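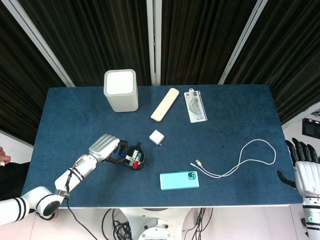

Gurari Reports Result in Desk-Clearing Research

DECEMBER – Gurari today released findings from Rolline, its study of how two-handed robots learn to handle everyday desk items such as pens, chargers and cables. The method was trained on 2596 recorded demonstrations and tested on 400 new layouts.
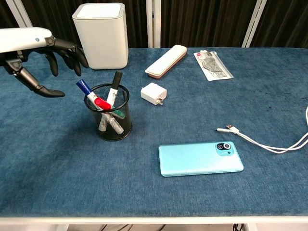 Adding 50 corrected attempts per item improved grasp planning more than 500 further uncorrected ones – a result the team will now examine with soft goods, said project lead Bernadette Geraghty.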